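Monday, dye notes

Batch 7, indigo vat, cotton. Mixed at 9:40 with Renu. Vat sat at 100 F when we started and had dropped by lunch, so the lid needs better wrapping. Six dips, five minutes each, with airing between. Color on the swatches is more even than batch 6, but still weak at the folded edges.

Hartley thickener clumped again. Girish sieved it twice and wants to go back to the old supplier. I'd finish the jar first.

Rub test, dry: fine. Rub test, wet: some transfer on the white cloth, same as last time. Soda ash may be low. Check the scale.

Blue tees are the size reference for the next order. Measure flat, armpit to armpit, no pulling.

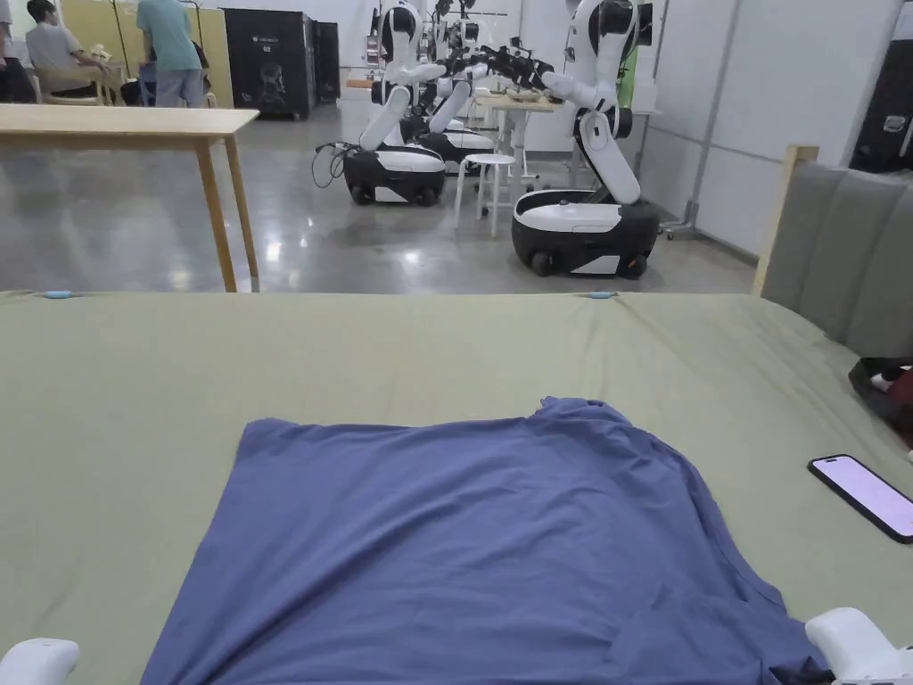
To do

Order 18 yards muslin. Ask Oluf for the pH strips. Rinse the buckets.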